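Rankin's Swap Shelf Moves Indoors for the Winter

If you have walked down to the old feed store in Rankin on a Friday lately, you will have noticed that the long table out front is gone. Don't worry - the swap shelf is alive and well, and it has only gone inside, where the heat works and the rain can't get at the paperbacks.

The shelf started two years ago as a single crate on the porch at Neretti, the bakery on the corner, with a handwritten card asking people to take something and leave something. It filled up so fast that the crate became a bookcase, and the bookcase became a table, and by last summer folks were driving over from Vura with their trunks full of puzzles and good saucepans.

From October on, everything will be in the back room of the feed store, past the seed racks and to the left. The room is 12 feet by 39, so there is space to stand and chat with a coffee while you make up your mind, and chatting has always been at least half the fun of it anyway.

Small household things are the most welcome this season, the sort of odds and ends that gather on top of a chest of drawers and stay there for years: little figurines, canisters, a vase from an aunt.

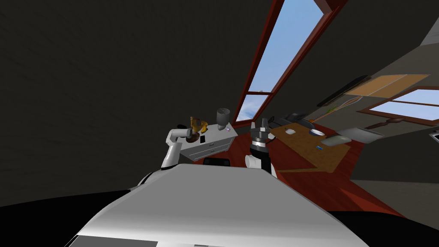
What to bring, and when

Doors open at 11 in the morning and close at 2, Fridays only. Please give things a wipe before you bring them, and tape the lids onto any board games so the pieces stay put. Winter coats and children's boots go on the rail by the door, and they tend to find new homes before lunch.

Large furniture still can't be taken, I'm sorry to say, though there is a corkboard where you can pin up a note about that sofa. Neretti will be sending over day-old rolls for as long as they last, and parking is free behind the Endeo building across the street.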